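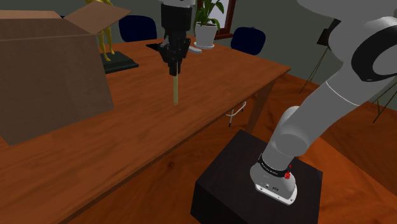
Kistel
Chore practice software for robot arms

Can a machine tidy up after dinner yet? Some nights, sort of! Kistel is a set of simulated household rooms where you can let an arm try, fail and try again without a single broken plate. Version 2 has 136 chores, from putting one thing down where it belongs to clearing a whole table (that last one is still very hard, and we love it for that).

What arms do well today: picking up stiff things with a clear shape, moving them, setting them down gently. What they still get wrong: towels, bags, anything see-through, and drawers that stick. Our test arm needed 40 tries before it put a spoon in a cup, and the whole office cheered.

"I wanted rooms with stuff in them, like my own," says Nadja Tanner, who built the dining room set. "Plants, chairs, a box that hasn't been unpacked. A bare table teaches you very little."

In the package
Kistel rooms and chore list
Reta, the scoring tool
Boiko, for replaying a run at any speed
2 licenses per lab

Needs a desktop computer with a decent graphics card. Laptops will run the smaller rooms, slowly.

Coming in November: the Nitulel laundry set, with cloth that folds, bunches up and slides off the chair.

Page updated 2019-09-24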